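Obituary in the paper or only on the funeral home site?
Forum: Planning and Paperwork
Thread started in January

marlowe_k
My uncle, Rimantas Urbonaitė, passed away last week. I'm the one handling arrangements for the family. The funeral home is Janeck and they've been fine so far. Their cremation package is $4000 and includes a page on their website with the obituary, a photo and a place for people to leave messages.

The newspaper is separate. Our local is the Urnevden paper and they charge by the line after the first 8 lines. What my cousin wrote is a full life story and would run several hundred dollars. He lived in the same town for most of his life, and a lot of the people he knew are older and still take the print paper. My cousin says put the whole thing in. My mother says the website is enough and nobody under seventy reads the paper anyway.

Has anyone done one without the other? Did you regret it?

tinfoil_hatch
Sorry about your uncle.

We did website only for my dad. I would do it differently. Several men he worked with found out months later and were upset that they missed the service. My sister had shared the link online, but none of them were on there.

dotty_r
Sorry for your loss. I'd go the other way from tinfoil. When my husband died I paid for the full obituary in two newspapers and I don't know of a single person who came on account of it. Everyone who came had gotten a phone call. I would rather have had the money for the stone.

marlowe_k
Thank you both. Calling everyone isn't realistic here. He had an address book but half the numbers are dead.

old_pressroom
I worked in classifieds at a small daily for a good part of my life, so let me lay out how this usually goes. Papers differ, so call and ask.

There are normally two products. One is the death notice, which is short. Name, age, town, date of death, service time and place, name of the funeral home. The other is the paid obituary, which is whatever the family wants to write. The death notice is cheap and at some papers it's free. What you're describing with the first 8 lines sounds like a death notice rate with a per-line charge once it turns into an obituary.

So run the short notice in print. Last line says where the full obituary can be read. The older friends see the name and the service time, and anyone who wants the life story goes to the site or has a grandchild pull it up.

marlowe_k
That would work. Does the photo count?

old_pressroom
Almost always extra. Ask for the price with and without. And ask for the price per day, some people assume one fee covers the week and it doesn't.

haverstraw
Also ask whether the funeral home adds anything on top. Some send it in for you at cost, some add a handling fee. Ours added one and it was on the itemized bill under a name I didn't recognize. You can usually ask to place it yourself, although the paper may want to confirm the death with the funeral home before they print.

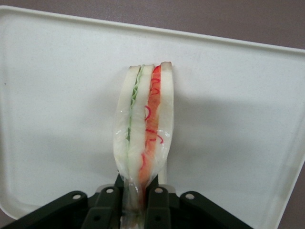

Does the obituary have to list every surviving relative by name?

There is no rule that it does, and plenty of families name the spouse, children and siblings and then write "and many nieces, nephews and cousins."

haverstraw
Sorry, that was my own question from when I did this, along with what the director told me. It cut our text down more than anything else. The survivors list was longer than the rest of it put together.

dotty_r
Careful with that. I left out the names of some stepgrandchildren to save lines and it is still brought up at Thanksgiving. If you name any of a group, name all of them. If you can't afford all of them, name none of them in print.

haverstraw
Agreed on all or none. On the website put everyone.

tinfoil_hatch
I don't agree with trimming family to save a few dollars. The printed one is what people cut out and keep. My mother has every one of them back to her grandparents in a Bible, and the names are what she looks at. You can cut the part about hobbies.

dotty_r
It isn't a few dollars though. Read the first post again.

tinfoil_hatch
I read it. I'm saying which part I would pay for.

quillback
Genealogy person here and I'm with tinfoil on the names. I use newspaper obituaries constantly. Funeral home websites come and go. The home that handled my grandmother was Öztürkmen & Sons. They sold to a bigger outfit and every page from before the sale went away, messages and all. The newspaper is on microfilm at the library and I can still get it.

If you only print the short version, at least get in his full name, his parents' names including his mother's maiden name, and where he was born. Those are the hard things to find later. A list of hobbies doesn't help anybody find him.

old_pressroom
Two cautions on that. First, microfilm isn't a given anymore. Ask the library whether they're still getting the paper filmed or keeping bound copies. Second, be a little careful with mother's maiden name and full date of birth in print. People do use those to try to open accounts in a dead person's name. A lot of families now put the year only.

quillback
The year is enough for my purposes. I would still put the maiden name in. Close the accounts and notify the credit bureaus and the risk is small.

old_pressroom
I'd leave it off for the first few months. We can disagree on that one. You can always give it to the library or the historical society on paper later and they'll put it in a family file.

marlowe_k
I hadn't thought about the website page going away. Janeck says it stays up "indefinitely" but I don't see that in the contract.

haverstraw
Then it's a nice thought and that's all. Save it yourself. Print the page to PDF after the service, once the messages have come in, and again a few months later. Ask Janeck to send you the guest messages as a file too. Ours used a program called Seseo for the memorial pages and there was a button to download the whole guest book. It was under the settings for whoever is listed as the family contact, so make sure somebody is listed.

marlowe_k
Just looked and the bottom of his page says Seseo too. I'm not listed as the contact, my cousin is. I'll ask her.

peg_in_the_valley
Sorry to hear about your uncle. A couple of practical things from doing this for my mother.

Read the proof out loud before you approve it. We had the service time wrong and the paper printed what we sent. They ran the correction, but we paid for it.

Look at the deadline. Ours was early afternoon for the next morning's paper and earlier than that ahead of the weekend. If the service is soon, the deadline matters more than the wording.

Leave the home address out. List the service time if you want people there, but have someone stay at the house during it.

tinfoil_hatch
Good point on the house. Ours had a neighbor sit in.

marlowe_k
Called the paper this morning. Here's what they told me in case it helps someone else with a small-town paper.

The short notice, up to 8 lines, is free if it comes through the funeral home. Past that it's by the line. A photo is extra and is charged each day it runs. They do want Janeck to send it and not me. I asked Janeck and they don't add a fee.

I asked what a middle-sized version would cost with his parents, his birthplace, all the siblings and children by name, his work and the service. It comes to $170 for one day, no photo. My mother can live with that and my cousin gets her full version on the website.

old_pressroom
That's a fair price for what you're getting. Ask them to put the web address on its own line so it doesn't break in the middle. Long addresses get hyphenated in narrow columns and then people type the hyphen.

dotty_r
I'd still have taken the free one, but it sounds like you have peace in the family, and that's worth some money.

quillback
Glad the parents made it in. When it runs, buy extra copies that day. Papers don't keep many back issues now. Photocopy one onto acid-free paper if you want it to last, newsprint goes yellow fast.

marlowe_k
Will do. One more question. His name has the ė at the end and the paper said their system might not print it. Has anyone dealt with that?

old_pressroom
Ask them to set it in a proof and send you the page as it will print, not the email text. If the letter drops out or turns into a box, have them use a plain e. A plain e is better than a blank. On the website it should be no trouble.

quillback
And if it does print as a plain e, put both spellings on the website page so either one turns up in a search.

marlowe_k
Proof came back with a plain e. My mother says he signed his checks that way for years so we're leaving it. It runs tomorrow. Thanks, everybody.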